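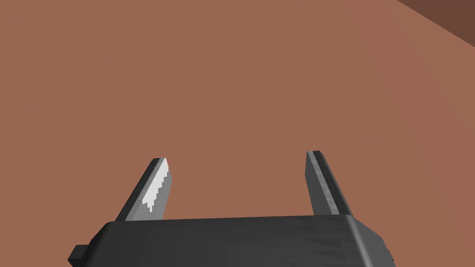
What can a class learn about automation from one open day?
Mostly how much preparation comes before a robot does any useful work, and how many people are involved in that preparation.

Report on the Open Day at the Fakhoury Automation Centre
Prepared by: Leokadia Sowa and Nikola Zawadzka
Submitted: 05/12/2025

1. Purpose of the visit

The Year 11 Engineering Studies class attended the open day as part of the unit on automated systems. Students were required to observe at least one demonstration, speak with a member of the centre's staff and report on what they had learnt. This report covers the simulation and gripping demonstration, which was the topic assigned to our group in April.

2. The centre

The Fakhoury centre trains technicians for packing and light assembly work in the Baldale district. The ground floor holds the workshop and the upper floor is used for programming and simulation. Visitors signed in at the front desk, were given safety glasses and were divided into tour groups. Our group began upstairs.

3. The simulation demonstration

The session was held in the programming room and lasted 36 minutes. The presenter used a software package called Stomen, in which a gripper can be tested on a computer before the program is sent to a machine. The display followed the tool from behind, with its two fingers open over a plain brown surface. The presenter explained that trainees begin with nothing to pick up. They first learn to bring the tool to a set height and hold it there, and objects are added in a later lesson.

The following terms were used throughout and are recorded here for the benefit of other groups.

Parallel-jaw gripper: a gripper with two fingers that move towards each other in a straight line.
Stroke: the distance the fingers travel between open and closed.
Approach: the path taken by the tool just before it grips.
Cycle: one complete pick and place, including the return to the starting position.

Trainees at the centre must complete 200 simulated cycles without a collision before they are permitted to run a program in the workshop. A collision at any point returns the count to zero. Several students thought this was harsh. The presenter replied that a damaged finger in the workshop can put a machine out of use for days while a part is ordered.

4. The workshop demonstration

The second demonstration took place downstairs at the Ukero cell, a fenced area containing one robot arm and a short conveyor. The robot moved small cartons from the conveyor to a tray. It was run at 10 per cent of its normal speed while visitors were present. Staff stopped the cell 3 times to show the effect of opening the gate, pressing the emergency stop and blocking the light curtain. Restarting after the emergency stop took the longest, as the operator had to check the area and reset the controller by hand.

5. Discussion

Our group had expected programming to be the main task. Staff told us that a large part of their time goes into measuring parts, checking finger positions and writing down changes. We also noted a difference between the two demonstrations. In the simulation every carton is the same size, whereas the cartons on the real conveyor were sometimes bent or slightly turned, and the operator had allowed for this in the program.

We were unable to obtain figures for the cost of the cell. The question was referred to the office and no reply had been received when this report was completed.

6. Recommendations

6.1 Future classes should complete the reading on grippers before the visit. Some of the terms in Section 3 were new to us and we missed part of the explanation while writing them down.
6.2 More time should be set aside for the simulation room. Only four students were able to use the software themselves.
6.3 Questions about cost should be sent to the centre in writing ahead of the open day.

7. Acknowledgements

The authors thank the staff of the Fakhoury centre for their time, and the Engineering Studies department for arranging transport. Workshop notes were taken by Nikola Zawadzka. The list of terms was checked by Leokadia Sowa against the handout supplied to visitors.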